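Manual do utilizador do Zendska Estatística
Capítulo 6. Testes não paramétricos
6.3 Teste de Wilcoxon para amostras emparelhadas

Esta secção explica como preparar os dados, executar o teste de Wilcoxon dos postos sinalizados e ler o relatório. Pressupõe-se que o programa já está instalado e que o utilizador sabe abrir um projeto (ver capítulo 2). 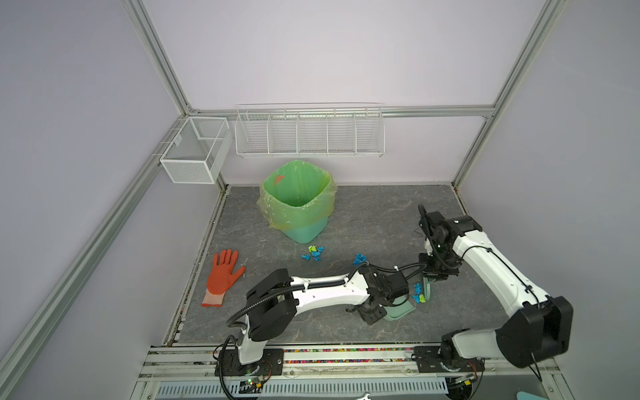
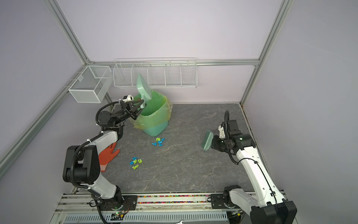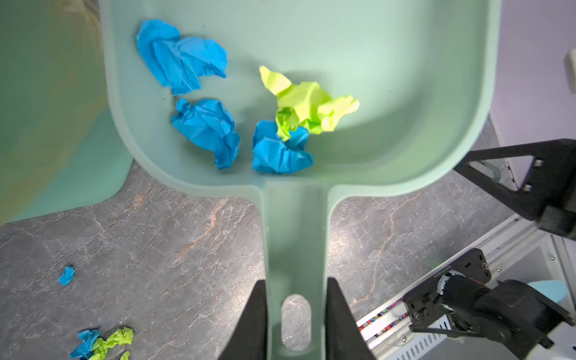
Fotografias: Habibur Begum / Gevero

Quando usar este teste

O teste de Wilcoxon compara duas medições feitas nas mesmas unidades: o mesmo doente antes e depois de um tratamento, a mesma parcela em dois anos seguidos, a mesma peça medida por dois instrumentos. É a alternativa habitual ao teste t emparelhado quando as diferenças se afastam muito da distribuição normal.

Condições de aplicação:

– as medições estão emparelhadas e cada par é independente dos restantes;
– a variável é medida, no mínimo, numa escala que permita ordenar as diferenças;
– a distribuição das diferenças é aproximadamente simétrica em torno da mediana.

Se a última condição falhar, utilize o teste dos sinais (secção 6.4).

Hipóteses

H0: a mediana das diferenças na população é igual a zero.
H1: a mediana das diferenças na população é diferente de zero.

As versões unilaterais escolhem-se na janela de opções, no passo 6.

Preparação dos dados

1. Abra o projeto e selecione a folha que contém as medições.

2. Confirme que cada linha corresponde a uma única unidade e que as duas medições ocupam colunas separadas. Se os dados estiverem em formato longo, com uma coluna de grupo e uma de valor, converta-os primeiro em Dados > Reorganizar > Longo para largo.

3. Verifique o tipo das duas colunas. O cabeçalho deve mostrar a letra N (numérica). Uma coluna importada como texto mostra a letra T e não aparece na lista de variáveis do teste.

Nota: nos ficheiros exportados do Giltell, o separador decimal é o ponto. Com o programa configurado em português, indique o ponto como separador na janela de importação. Caso contrário, a coluna inteira é lida como texto.

4. Decida o que fazer com os valores em falta. Um par em que falte uma das medições é excluído do cálculo. O número de pares excluídos surge na primeira linha do relatório.

Execução do teste

5. Escolha Estatística > Não paramétricos > Wilcoxon (amostras emparelhadas). Arraste a primeira medição para o campo Variável A e a segunda para o campo Variável B. A diferença é sempre calculada como A menos B.

6. Em Opções, selecione a hipótese alternativa: bilateral, A maior que B ou A menor que B. O valor predefinido é bilateral.

Cuidado: a hipótese alternativa deve ser fixada antes de se conhecerem os resultados. O programa permite mudá-la depois do cálculo, mas regista a alteração no histórico do projeto.

7. Escolha o método para o valor p. O modo Automático calcula o valor exato em amostras pequenas sem empates e recorre à aproximação normal nos outros casos. O modo Exato pode ser imposto manualmente, mas torna-se lento em amostras grandes.

8. Se for usada a aproximação normal, assinale ou retire a correção de continuidade. Está assinalada por predefinição.

9. Prima Calcular. O relatório abre num separador novo, à direita da folha de dados.

Como o programa calcula a estatística

Para cada par é obtida a diferença d. As diferenças iguais a zero são retiradas. As restantes são ordenadas pelo valor absoluto e recebem postos, do menor para o maior. Quando há valores absolutos repetidos, cada um recebe a média dos postos que lhes caberiam. Depois somam-se em separado os postos das diferenças positivas (W+) e os das negativas (W–).

No teste bilateral, a estatística W apresentada é a menor das duas somas. Nos testes unilaterais o relatório apresenta W+.

Para n diferenças não nulas, W+ e W– somam n(n + 1)/2. Serve de verificação rápida a quem refaz as contas à mão.

Na aproximação normal, a média de W+ sob H0 é n(n + 1)/4 e a variância é n(n + 1)(2n + 1)/24, reduzida de um termo de correção quando existem empates.

Exemplo com o ficheiro Caldeira

O ficheiro caldeira.zsk vem na pasta Exemplos e contém as leituras de dois sensores de temperatura instalados na mesma conduta. Depois de retiradas as diferenças nulas, ficam 21 pares.

1. Abra o ficheiro e selecione a folha Leituras.
2. Coloque Sensor_1 em Variável A e Sensor_2 em Variável B.
3. Mantenha a hipótese bilateral e o modo Automático.
4. Prima Calcular.

A soma de W+ e W– deve ser 231. Se obtiver outro valor, confirme que não há nenhum filtro ativo na folha: o ícone do funil, no canto inferior, fica preenchido quando existe um filtro.

Leitura do relatório

Pares válidos: pares com as duas medições presentes.
Diferenças nulas: pares com valores iguais em A e B, retirados antes da atribuição dos postos.
W+ e W–: somas dos postos.
Z: só é apresentado com a aproximação normal.
Valor p: se for inferior ao nível de significância definido no projeto, rejeita-se H0.
Mediana estimada: estimador de Hodges-Lehmann da diferença, com o respetivo intervalo de confiança.

Um valor p elevado não demonstra que as duas medições são equivalentes. Para esse fim existe o módulo de concordância, descrito no capítulo 11.

Problemas frequentes

O botão Calcular está inativo. Falta preencher um dos campos, ou a mesma coluna foi colocada em ambos.

Aparece a mensagem «Todas as diferenças são nulas». As duas colunas têm os mesmos valores em todas as linhas. Verifique se a segunda coluna não foi criada por cópia da primeira.

O valor p difere do obtido noutro programa. Compare o método (exato ou aproximado), a correção de continuidade e o tratamento das diferenças nulas. Alguns programas usam o método de Pratt, que só retira os zeros depois de atribuir os postos. Para o ativar, vá a Opções > Avançadas > Zeros.

Secção revista em 8 de abril de 2022.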